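Workshop notebook, Dretthorpe
Friday, February 12, 2021
Fixture plate for the black housing: seating, surface and table layout
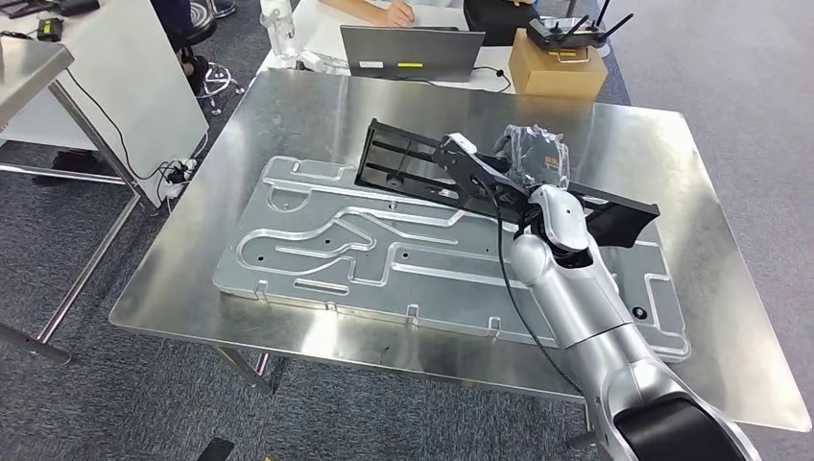

Fixture plate on the steel table, with the black housing above it.

This website uses cookies to improve your experience. By continuing to browse you agree to our use of cookies. Accept | Settings

Purpose of the entry: to record the state of the aluminium plate supplied by Noiphan and to settle the points left open in the December entry. Colleagues at Cevgate have asked for a written record before they order the second plate.

Plate. The grooves were cleaned out with a soft brush and wiped with a lint-free cloth. The long horizontal channels hold very little swarf. The stepped curves in the centre hold more, and the rounded loops at the left end are the worst, as the brush does not follow the turn. A narrower brush has been requested. The circular recess near the upper left was clean on arrival and has been left alone. The rounded corners are comfortable to handle and no further deburring is proposed.

Flatness was checked with the straight edge and feeler gauges in 5 places. Four were within the drawing. The fifth, beside the narrow slot at the lower left, was slightly high. It was checked again after the underside of the plate had been wiped and the reading came down. The table should therefore be wiped before the plate is set down, and this has been added to the setting sheet.

Housing. The moulded part is long and flat and is ribbed at one end only, the other end being solid. It does not balance at its middle. When it is lowered on to the plate the solid end tends to arrive first, and any attempt to press the ribbed end home afterwards puts a strain on the parallel bars. It is to be brought down level, or set down on the ribbed end and then lowered.

Of the 39 housings in the Drekudstead delivery, two were set aside for flash on the ribs. The flash is minor and could be trimmed, but trimmed parts are not to be used for seating trials. They have been bagged separately and marked.

Packaging. Clear wrapping is to be removed from the table once the part is out of it. Labels are to be kept with the delivery note until the batch has been booked in. Up to 4 parts may be unwrapped at one time — more than this and the surfaces begin to pick up marks from one another.

Table. The plate takes up nearly the whole width of the tabletop, and there is no sensible place on it for gauges or paperwork. These should go on the second steel table. The laptop stays on the bench behind, where the readings can be entered without reaching over the plate. The router remains on its cardboard box for the present. A shelf bracket has been asked for.

Outstanding:
Narrow brush for the loops.
Revised setting sheet to Cevgate.
Confirm with Noiphan whether the small drilled holes are to be fitted with pins or left open. The drawing shows them without a note.
Repeat the flatness check at the slot when the plate has stood on the table over the weekend.

Subscribe to the Dretthorpe workshop newsletter. Enter your email address. You may unsubscribe at any time.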